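Village hall walk-round, June, done before the summer lettings begin. I went with Heather Tennant, who knows where every key lives, and we started at the front door at nine with a flask of tea. Ticks are for things I was happy with. An open box means there is something still to do, and I've put a note under it.

## Entrance and corridor

- [x] Front door opens fully and closes by itself
- [x] Mat lies flat
- [ ] Corridor clear from end to end

The folding chairs have crept back into the corridor. I do understand why, it is much the handiest spot after a lunch, but with the pushchairs out as well there is barely room for one person to get by. Could they go back in the chair store, please, even if it means an extra trip?

- [x] Exit sign lit at the garden end
- [ ] Bulb by the coat hooks

Gone again. Rhona Gillies has a box of the right ones.

## Kitchen

- [x] Fire blanket on its hook and easy to reach
- [x] Fridge seal clean, door shutting properly
- [ ] Hot tap

Very hot indeed, and it gets there quickly. Heather ran it while I was looking in the cupboards and gave a proper yelp. The mixer valve wants turning down, and until then I've taped a card above the sink - do leave it up, even though my handwriting is dreadful.

- [ ] Kettle lead

The lead on the older Clovik kettle has gone stiff near the plug. I've put it on the top shelf with a label on. The other one is perfectly good and makes a nicer cup anyway.

## Back room

- [x] Window catches, both sides
- [x] Tabletop wiped and fit to use
- [ ] Science club bits put away

Signe Hjaltadóttir's young scientists have had a lovely term, and I wouldn't want to dampen anyone's spirits, but tubes with coloured liquid in them should be emptied and rinsed before the toddler group comes in. The high cupboard is free for the rack. 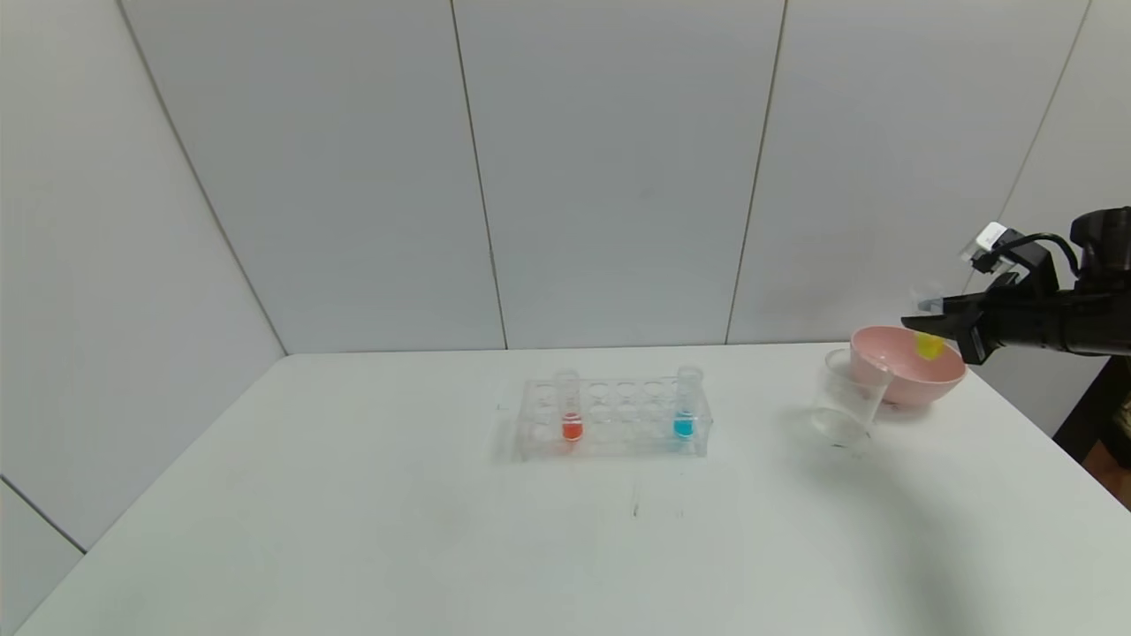
## Outside

- [x] Handrail firm on the ramp
- [ ] Second step

The edging strip has lifted at the left-hand corner, enough to catch a toe. Callum Mackay is bringing his drill over and thinks two longer screws will hold it.

- [x] Bins away from the wall
- [ ] Outside light

It comes on, but only once you are already past it and fumbling for your keys. Callum will tilt the sensor down while he has the ladder out.

Notes on any of this can go in the red book by the telephone.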